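Re: [realitytalk] Sumetti finale -- did they or didn't they
Posted Tuesday, 11:42 pm
by the list digest editor

Ok reading this on my phone so sorry for the typing. Quoting the bit I want to answer and snipping the rest, the whole thing was a mile long.

> I don't buy the breakup at all. They do this every season on
> Sumetti. Couple wins, couple goes quiet for a month, there's a
> "sad" post with a beach in it, then surprise they're hosting
> the reunion together in matching outfits. The Barros interview
> was edited to death and I don't think you can take anything
> from it. She says "we're in different places" and everybody
> loses their minds. She could have meant literally! He lives
> in Prondach and she's still up north.
>
> Also can we talk about how the voting changed this year and
> hardly a word about it on here. I think the wrong couple won
> and I think the show knows it.

Two things. No, more than two, but starting with the breakup.

It's real. Sorry. I was hoping too. I watched the Barros interview the night it went up and then again with the sound low while folding socks, and the second time is what did it for me. She never says "we" about anything coming up. Past stuff yes -- we filmed, we ate, we fought over the car. Then he asks about summer and it's all "I." I'm going home, I'm looking at apartments. You can edit a lot but you can't edit in a whole different pronoun.

And the "different places" line, she says it right after he asks about kids. So not literally. I went back and checked, it's near the end, after the ad for the mattress place.

The quiet month thing is fair, they do all have to go quiet, it's in the contract or that's what the season 2 people always said. But the season 2 couple kept liking each others posts the whole time. These two stopped in March. Just stopped. His sister unfollowed her and then refollowed, which I don't know what to do with.

Matching outfits at the reunion -- only happened once!! People remember it like it was every year. The season 4 reunion they sat on opposite couches and the host had to keep turning around.

Now the voting. Agree it got buried. What changed, for anybody who skipped the explainer episode (I did the first time, it's very dull):

-- used to be one vote per person per night, now it's 5 and you can stack them all on one couple

-- the house vote counts on top, before it was only a tiebreak

-- they don't read the totals out anymore, just the order

That last one is what bugs me. Somebody over on the Dralport board says the gap was 113 votes. No source, no screenshot, and the number has been copied around so much now that people say it like it was on the show. It wasn't. Would love it to be true because then every one of us who forgot to vote on the last night can feel terrible together. But I'm not putting it in the season notes til someone can point at where it came from.

Wrong couple won though? Ehh. I voted for the other two so I should be on your side. But they were checked out from the lake episode on. He read a magazine through her whole birthday dinner. The winners at least seemed to be having a nice time, and if it lasted as long as the plane ride home, well, I had a nice time watching it.

What I don't like is the show dragging the news out. If they split in March then the "where are they now" special was shot after, and everybody on that couch knew, and they still ran the slow music and the ring closeup. That's cheap. They could of just told us. I'd have watched anyway, I watch everything, I watched the one about the boat.

Anyway reunion stuff. It's on the late slot so the west coast people get it after us -- PLEASE put spoiler in the subject line, last time I opened one reply in the grocery line and that was my whole evening. The live thread goes up an hour before. If you want a ship name in the poll send it to me off list, not here, we had the same four arguments all last year.

Need to go, time for bed.

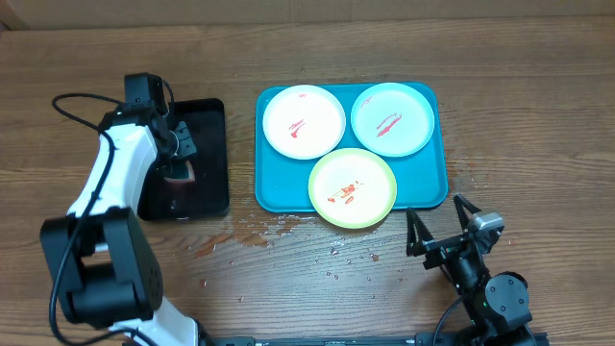 Oh and one more on the Barros thing, the full version is longer than the clip everyone is passing around. The clip starts after she's already upset so she comes off cold. In the long one she laughs a bunch and says something pretty kind about his mom. Watch that before you pick a side. I haven't picked one, ask me after the reunion.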